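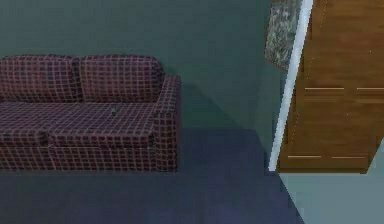
Chapter 7
Premieres, Galas and Press Screenings

Reading time: 3 min

A finished film is shown many times before the public can buy a ticket. Each of these showings has a different audience and a different purpose, and the people who plan them work from separate budgets. This chapter covers the three most common kinds: the press screening, the trade screening and the gala premiere. Awards campaigns, which use some of the same methods, are left for Chapter 8.

The press screening is the plainest. A distributor rents a small theater, often in the morning, and invites reviewers. Guests are asked to sign an embargo, an agreement not to publish before a set date. Most press screenings have no speeches and no cast. The room may have 50 seats, and filling all of them is not a goal.

Trade screenings are held for theater owners and buyers, who need to decide how many showings to give a film and in which weeks. Their questions are practical ones: running time, rating, the age of the likely audience, and what else opens on the same date.

The gala premiere is a public event built around a private showing. The guests walk past photographers, the cast gives short interviews, and the film starts late. Much of the value to the distributor comes from the hour before the lights go down, when pictures and clips are made that can be used for weeks afterward.

Consider the film Zatar, released by the distributor Fulow. Its gala was held on 2024-01-27 at the Rankin, a theater with 324 seats. Kirstin MacBrayne, who ran publicity for the release, divided the house early. She gave 225 seats to guests of the cast, crew and distributor, and 26 to the press. The rest went to contest winners and to Dasano, the drinks company that shared the cost of the party.

Her first plan had no seats for contest winners. She added them after the theater manager pointed out that industry guests often leave once the film begins – they have seen it already – and that a half-empty room looks bad when the cast comes back on stage. The film opened to the public in March, and the interviews from the gala were still in use then.

As you read the sections that follow, keep the seating plan for Zatar at hand. Section 7.1 deals with guest lists and how they are cut. Section 7.2 looks at the arrival line and the order in which cast members walk it. Section 7.3 returns to sponsors and what they can fairly ask for in exchange for their money.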